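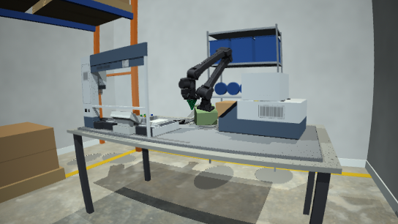
Packing and storing: which tips are worth the bother

I've been collecting advice on boxes and storage for three years, mostly from the backs of packets and the Comham swap page, and I don't believe half of it. These are the ones I tried at home.

Heavy things in small boxes
True, and the only rule I'd keep if I had to drop the rest. A big box full of books will break your back or its own bottom, whichever goes first.

Double taping the base
Fine, if the tape is any good. Two strips of cheap tape peel as happily as one. Run a single decent strip down the seam and bring it well up each end.

Bay leaves against moths
I put them in with the jumpers in May and had holes by autumn. Wash the wool before it goes away and use a bag that shuts properly.

Rice to keep damp out
People swear by a sock of dry rice in the shed. Mine went grey. The Zembridge crystals did a bit better, though at that price I'd want them to. A shelf 21 cm off the floor did more than either - and it was made from scraps.

Colour-coded labels
You will lose the key. Write what's in the box on the side, not the lid, in thick pen.

Vacuum bags
The Skisis ones claim to be good for 2,000 openings. I can't see who would check. One of mine let air in over the winter, and the spare duvet came out creased like an old map. All right for a house move, less so for the loft.

Newspaper round glasses
Works, but the ink comes off on everything and you'll be washing up at midnight. Tea towels do the same job and need packing anyway.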